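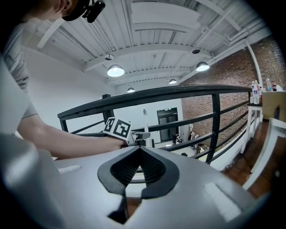
Fitzgerald Building: the upper landing and stairwell

Photographs and notes by Kathleen Ó Gríofa
Page last updated 15/06/2024

The Fitzgerald was a seed warehouse before it was offices, and the stairwell is the part that changed most when it was converted. The landing used to stop at a timber partition. The partition came out in November and the opening was finished with a curved metal railing, so the upper floor now looks straight down on the lower one. The gallery covers the landing and what can be seen from it. Plans and the older pictures of the loading bay are on the Jitomer Street pages.

The railing

Black metal, with a thick rectangular top rail and four horizontal rails under it. It follows a curve across the landing and ends near the brick wall. The metalwork was made by Gritum, who also did the brackets in the porch. The drawings went back to them twice over the radius of the curve, and the version that was built is sheet 41.

The posts are upright and plain, with one of them close to the brick. We asked for no ornament. An earlier drawing had a scroll at the end of the top rail and it was dropped.

The brick wall

The brick was left as brick when the rest was plastered. Repointing was done in lime mortar over two weeks, and 603 bricks were replaced across the whole building, most of them on the outside at the back. Anyone who wants the mortar mix can write to me for it.

The lower floor

You look down on it through the gaps between the rails. The back wall is plain white. The first coat was a cream that looked yellow under the lights, so it was painted again.

The door in that wall is dark grey with a glass panel, and there is a small green exit sign over it. It leads to the yard. The old door was wider and is stored in the Mira Lane shed, along with its hinges.

To the left of the door is something tall, slender and white, like a lamp or a stand. The dark furniture is grouped near the door beside a white surface. The layout of the lower floor has not been settled and will probably change again before the winter.

Visiting

The landing is open on weekdays from nine until 4. Come in by the street door and take the stairs. Large prints of any picture in the building series can be ordered from the office. Please quote reference 1434 for the stairwell set.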